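Reminder texts and clinic attendance, part 2

October 2025

The Wollum clinic sent me its follow-up numbers for the blood pressure program. Of 575 adults enrolled in February, 306 came back for a second reading. Text reminders went out through Clasport, in English only.
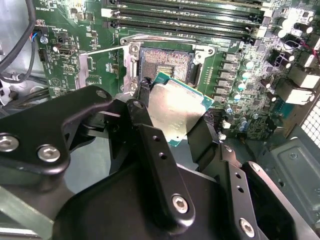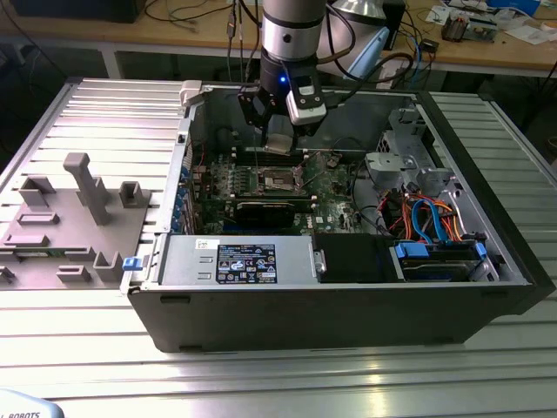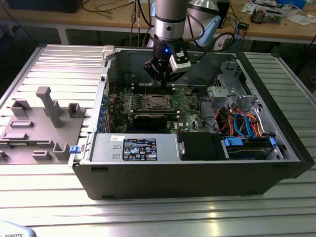
The return rate was lowest at the Miranda site, where 47 people had no working phone number on file. A text cannot reach them, so I count them separately - the clinic's own report does not. I also dropped the home readings, as the cuffs were never checked against a clinic device.

Next I want to compare evening and morning appointments. The Lunosov site has offered both from the start and logs the time of each visit.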